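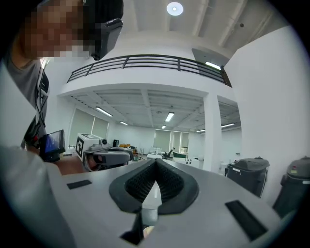

About Kilance

Most companies in the shared office trade will tell you their space changes how you work. We doubt it. A room is a room. Ours is white, bright and high, with a black-railed mezzanine across it, and if you do poor work at home you'll probably do poor work under our ceiling too.

Kilance rents out open floor space by the day or the month. Fengying Xiao and Zeyu Feng took on the lease in April after looking at 252 listings, most of them described as "inspiring". Ours was described as "large, some stairs", and they went to see it first.

What we can vouch for: the windows have pale roller blinds, and you may pull them down without asking. The lights under the mezzanine are long fluorescent tubes. Some members have asked for warmer ones. We priced them, saw no evidence they'd help anybody concentrate, and left the tubes where they were.

We don't run breakfasts, and we don't have a "community manager". Qianru Ding answers the phone and looks after the bookings, and will tell you if the place is wrong for you.

Minimum booking is 3 hours. Colour brochures are not available. Come and look at the floor yourself before you pay us anything.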